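Bellik Open Shelving Unit, White
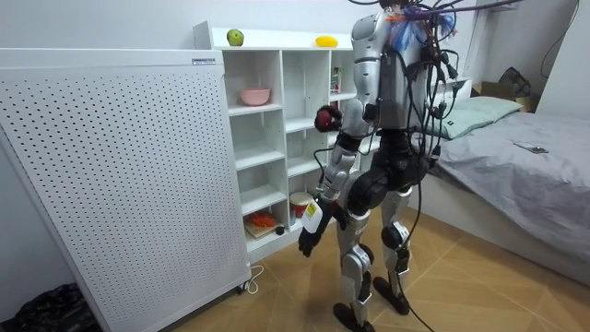

The white open shelving unit against white walls, on a light wood-patterned tile floor.

I've been selling shelves for long enough to have strong feelings about them, and the Bellik is the one I keep going back to. I have one in my hallway, one in the stock room and (don't tell my family) a third one still in its box in the garage, waiting for me to find a wall for it.

It's an open unit, so there are no doors and no back to fuss with. You can reach things from both sides if you stand it out in a room, and it doesn't swallow the light the way a closed cabinet does. White goes with pretty much everything. I had mine next to an old green armchair for years and it looked great, then I painted the walls gray and it still looked great!

What you get

The Bellik comes flat in 2 boxes with all the screws, a hex key and the wall bracket. Bring your own drill for the bracket. Order code is 632. If you're ordering by phone please read me the code, as the Brallell has a very similar name on the price list and I've packed the wrong one before – sorry again to the lady with the tiny bathroom.

Shelf depth is 400 mm, which fits a standard ring binder with room to spare, and also my biggest mixing bowl. I know some of you want the shallow one for paperbacks. That's the Brallell, and it has its own page.

Putting it together

Give yourself an afternoon the first time. Lay the uprights down on a blanket or the flattened boxes, fit the bottom and top shelves first, and leave every screw a little loose until the whole thing is square. Then stand it up and go around tightening. I skipped the loose-screw part on my first one and spent the evening taking it apart again.

Please use the wall bracket. I mean it, even in a home with no kids or cats. Tile floors are rarely as level as they look, and a few felt pads under the feet will take care of a wobble (they're good for sliding it out to sweep, too).

Cleaning

A damp cloth and a drop of dish soap. White does show coffee rings, so wipe them up the same day if you can. Stay away from scouring pads – they dull the finish and I can't fix that for you.

Extras

The Soriano baskets slide straight onto the shelves and are handy for socks, chargers, dog leashes and all the stuff that has no real home. The Pirine shelf liners are cut to size for the Bellik, and I'd get them if you're planning to keep plant pots on it. Both are sold separately, and I usually have plenty of the baskets. The liners come and go.

Delivery and returns

Local delivery is free on orders over $400, otherwise I'll work out the cost with you before you pay. I bring the boxes to your front door, but I can't carry them up the stairs anymore, my back has retired. Returns are fine within the month as long as the unit hasn't been put together. Missing a screw? Send me a message with the bag number printed on the hardware pack and I'll mail you a new bag.

Page updated Oct 30, 2018. White is in stock, and the next batch of liners is on order.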